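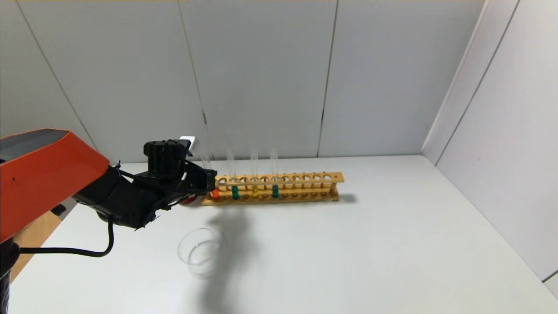 Does a marked place for everything keep a bench tidy?
Project report, Jhun Dimaculangan
September 16, 2021

1. Why I chose this

The Lornoma bench guide, which our course uses, says that a shared bench stays in order if every item has a fixed place and the tubes can be told apart by colour. It gives no evidence. I wanted to see whether the advice holds for ordinary glassware: a wooden rack with two tiers, glass test tubes and a beaker.

2. What I did

The work ran over 5 sessions on a white tabletop. Tubes were to be returned to the left half of the rack, always in the same order, with the right end left free. The beaker was to stand in front. Each time somebody put a tube back I wrote down whether it had gone into the hole it came from.

Orange-red and yellow were used once each, but teal-green was used twice because I ran out of other colours. I should have noticed sooner what this would do to the results.
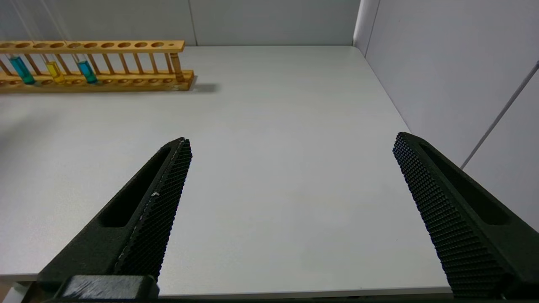

Figure 2. The tabletop, looking towards the corner of the walls.

3. Results

I recorded 269 returns, and 204 of them were to the correct hole. The guide would probably call that a success. I am less sure. Most of the mistakes were one green tube swapped for the other, and I could only catch those when I had watched the tube leave the rack. If I looked away the swap went down as correct, so the true figure is likely to be worse.

The beaker was hardly ever put back where it should be. People set it down wherever their hand was. A rack has holes and a tabletop has none, which may explain the whole difference without colour coming into it at all.

4. Problems

There was no comparison with plain tubes. I meant to do one and lost the time to redrawing my record sheet, which had no column for the beaker until the third session. Everybody taking part also knew what I was writing down, and some of them slowed down when I picked up my pen.

Faint smudges on the table were left alone. The guide wants the surface wiped between users, but I had no way of measuring whether that matters.

5. What I would claim

Very little. People mostly put tubes back in a rack that has obvious holes. I can't say that the colours helped, and using one of them twice clearly didn't. The next version needs a different colour for each tube and a second person keeping the record.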